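About the Ayele Workshop

The Ayele Workshop is a shared workspace for people who want to build robots and other self-moving things, and who would like some company while they do it. We have benches, tools, two computers that can handle simulation, one very patient 3D printer and 18 members. You don't need a degree or a plan to join. A half-working idea and a free evening will do nicely!

We started in a garage on Virnton Street, where Ebenezer Quaye was trying to build an automatic chicken door and kept borrowing parts from the neighbors. The neighbors got curious, and then they got chickens, and pretty soon there were four doors being built side by side on a single workbench. (Three of them are still opening every morning. The fourth opens whenever it likes.) When the garage got too crowded we took over the back half of an old upholstery shop, and that's where we've been ever since. The floor still turns up a tack now and then, so wear real shoes.

What we work on

Most projects here are small and personal. Right now there's a plant waterer that reads the soil, a camera slider made from curtain rails, and a model train yard that sorts its own cars. People bring things in, leave them half apart on the shelf with a name tag, and come back to them weeks later. We love that. Please do use the name tag, though.

The big shared build is called Skenov. It's our attempt at a home helper arm that can tidy a table: pick up a small thing, carry it, and put it where it belongs. That sounds so simple when you say it out loud, and it has kept a bunch of us happily busy since last May. The arm we're building ourselves is made of printed joints and secondhand motors, and it is nowhere near ready to be trusted around anything breakable. So the tidying part gets worked out in simulation, where we can load a proper research arm, set up a room and try the same reach over and over without wearing anything out.

The task we keep coming back to is the tray. A gripper has to bring a thin, round object over a shallow tray with low walls, and it has to arrive at an angle that leaves the fingers room to open. We've made 1,935 practice runs of it so far, and I still lean in toward the screen every single time.

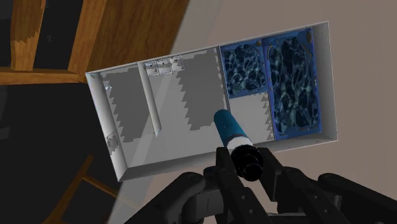

Blue cylinder in the gripper, white tray close by, all in simulation. 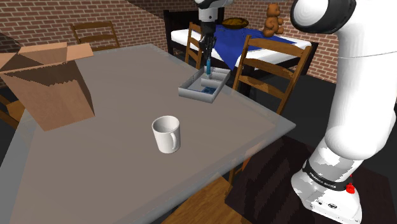
Ebenezer Quaye wrote in our guest book that he had always figured the grabbing would be the hard part, and that letting go neatly has cost him more evenings than the whole chicken door. He'd like to see everyone try a release by hand, with kitchen tongs and their eyes half closed, before they touch any code. We took him up on it at the next open bench and it was a great night. Tongs are now in the second drawer, next to the calipers.

What we've learned from Skenov goes straight into our other projects. The train yard uses the same approach for lining up its cars, and the plant waterer borrowed our trick of slowing down for the last stretch before it reaches a pot. All our notes live in a big blue binder called Fleltar, named after a typo that stuck. Anyone can read it and anyone can add a page. Some pages are careful wiring diagrams and some just say "do not use the green power supply."

How it works here

Open bench runs every week from 6:30 in the evening until the last person gets tired. Members have a key and can come in whenever they want. Dues are $10 a month, which covers filament for small parts, solder and the coffee. If you're printing something big, bring your own spool.

Kids are welcome with a grown-up. Several of our best gripper ideas came from a nine-year-old who builds claws out of drinking straws and tape, and her latest one can lift around a pound. We were all a little jealous.

If you've never built anything, come anyway. You'll be handed a motor, a battery and a switch, and by the end of the night you'll have something that wiggles. Beginners usually start on one of the scrap arms, which have already been dropped, miswired and glued back together, so there's very little you can do to them that hasn't been done before. People who are more at home with software can get a seat at one of the simulation computers and take a turn on the tray task.

We're always glad to get old printers, scanners, cordless drills and anything else with a good motor inside. Leave them on the cart by the side door, and please tape a note on if you know what's wrong with them. Batteries should be handed to a person and never left on the cart.

Last updated: May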